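Damgaard tidy-up set: known fault in the left gripper width channel

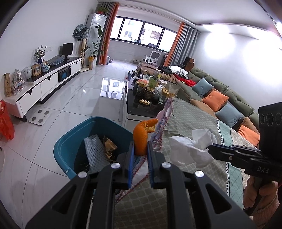
What this is

Two-handed household tidying, recorded with hand-held grippers. Typical items are orange peel, tissues and wrappers, with an open trash bin as the target. The release has 970 episodes. In 227 of them the left gripper's opening width is wrong, and this file covers what happened and what to do about it.

The fault

The left width reading sticks. The jaws move in the video but the logged value stays where it was, sometimes for a second, sometimes to the end of the episode. It then jumps to the correct value in one sample. A policy trained on these episodes learns to carry the peel to the bin and keep holding it. Julián Collado saw this in August on the Lostell arm, which stopped over the bin with its jaws shut and had to be halted by hand.

Cause

A loose connector on the left encoder cable. When the wrist turned far enough, contact dropped and the logger repeated the last good value without raising an error. The right gripper was checked and does not have the problem.

Safety note

During one replay the jump arrived as a single step command and the jaws closed at full speed. No one was hurt. Do not replay raw width values on hardware. Limit the rate first, and keep hands out of the jaws while testing.

Files

episodes/ video, poses and widths, one folder per episode
bad_left.txt the 227 affected episode numbers
width_fix/ left widths re-estimated from video, for 174 of those episodes

The other 53 could not be repaired. The pads are hidden for too long at the moment of release. Leave them out of training.

Logger change

From version 2 the logger writes an empty value when the encoder drops out, and beeps. Older loaders crash on the empty value. Update the loader before mixing old and new recordings.

Still open

Episode 2521 (numbering has gaps) shows a short freeze on the left side after the cable was replaced. Bent Sveinbjörnsson is looking at it. It is not in bad_left.txt yet.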